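Baguettes en bois : les laver, les trier et les ranger

Dernière mise à jour : juin 2021

Les baguettes en bois s'usent vite quand on les traite comme des couverts en métal. Elles restent dans l'eau de la bassine, elles passent au lave-vaisselle, puis on les range encore humides dans un tiroir. Au bout de quelques mois, le bois grise et la pointe devient rugueuse. Un peu de méthode suffit pour les garder bien plus longtemps.

Le lavage

Lavez les baguettes à la main, tout de suite après le repas, avec de l'eau tiède et une goutte de liquide vaisselle. Prenez-en deux ou trois à la fois et frottez dans le sens du fil, du côté souple de l'éponge. Le côté abrasif raye le bois et les sauces s'incrustent dans les rayures. Ne les laissez pas tremper plus de 5 minutes, même si du riz a collé.

Rincez, essuyez avec un torchon propre, puis étalez les baguettes à plat. Une nappe en coton convient très bien, à condition qu'elle ne déteigne pas. Évitez le radiateur et le plein soleil, qui font travailler le bois.

Le tri

Profitez du séchage pour faire le tri. Sorties de leur pot et posées sur la table, les baguettes se comparent facilement.

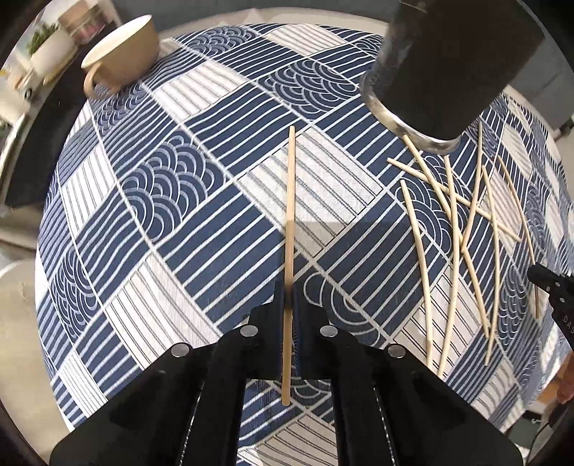
Baguettes en bois éparpillées sur une nappe à motifs bleus et blancs.

Faites rouler chaque baguette sur une surface dure et plane, sans la nappe. Une baguette droite roule régulièrement, une baguette voilée saute ou part de travers. Une légère courbure ne gêne pas pour manger, mais mieux vaut alors apparier deux baguettes de même longueur. Passez ensuite le doigt vers la pointe. Si vous sentez une écharde, un coup de papier de verre très fin peut suffire. Si le bois est fendu ou noirci, ou s'il garde une odeur après lavage, jetez la baguette. Celles qui sont simplement dépareillées serviront à tuteurer des semis ou à remuer une marinade.

Shahram Yazdani, lecteur d'Olivares, passe sur les siennes un peu d'huile minérale alimentaire deux fois par an, dont une en octobre quand il rallume le chauffage. Il laisse pénétrer 30 minutes et essuie l'excédent. Ne prenez pas d'huile de cuisine, elle rancit.

Le rangement

Le plus pratique reste un récipient ouvert, posé sur la table ou près de la cuisinière. Choisissez-le lourd ou à base large, sinon il bascule dès que les baguettes penchent toutes du même côté. L'inox se nettoie bien et ne retient pas les odeurs.
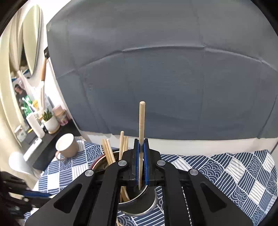 Pour le remplissage, restez raisonnable. Quand le pot est trop serré, l'air ne circule plus et l'on en sort trois baguettes en voulant en prendre une. Rangez-les pointe en haut si elles sont encore un peu fraîches, et videz le pot une fois par semaine pour essuyer le fond, car l'eau s'y accumule sans qu'on la voie. Un disque de papier absorbant au fond rend service, à changer à chaque nettoyage.

Les baguettes laquées se rangent à part, dans un étui ou à plat dans un tiroir.

À lire aussi
Détacher une nappe en coton bleue sans la ternir
Enlever les traces de calcaire sur l'inox
Tasses en céramique : venir à bout des dépôts de thé
Planches à découper : quand les poncer, par Domingo Ulloa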